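About Markholm School

We are a small cooking school on the second floor of the old Mazurek building, and if you have come up our stairs even once you will know that the smell of onions reaches you well before the front desk does. People usually find us because a friend brought them along, and we have always liked it that way.

Markholm began with two teachers, one borrowed stove and a class of very patient neighbors. Loukia Galanis had been cooking for a living since she was a teenager and wanted to teach grown-ups the plain everyday things – how to cook a pot of beans, how to cut up a chicken, what to do with the fruit that everyone stops eating by Thursday. Saskia Tuhiwai came from a bakery in Wilau and brought her rye starter with her on the bus, wrapped in a towel on her lap. It is still going, and we will happily give you a jar of it if you promise to write to us about your first loaf (good or bad, we like both kinds of letter!).

These days we run 17 courses a year, with room for up to 340 students across all of them. We could squeeze in more, I suppose, but we like everyone to have a proper spot at the counter and a teacher close enough to hear a question asked quietly. The beginner courses fill up first, and after that it is usually Saskia's bread weekends and the Breakfast Basics mornings, where we make oatmeal, eggs, pancakes and banana bread and then sit down and eat far too much of it together.

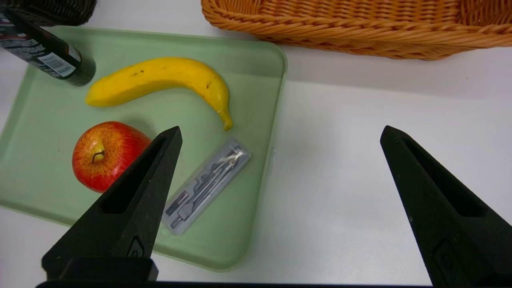

Markholm School, Wilau – Saturday, January 20, 2024

The new term is open for sign-up, and we have a few changes to tell you about. The long evening course now starts half an hour later, which so many of you with small children asked for. Knife skills has become its own class. Loukia is also bringing back her soup course, which we dropped when the big burner gave out and which people have been asking about in the hallway ever since.

Our shelf of cookbooks has grown to 497 titles, and students are welcome to borrow two at a time. Please do write your name in the green notebook when you take one home. Somebody has had our pickling book since May, and we miss it.

If you would like to look around before signing up, come by on any class day and ring the lower bell. The upper one has never worked very well. We will put the kettle on, and there is nearly always something left over from the morning that needs eating.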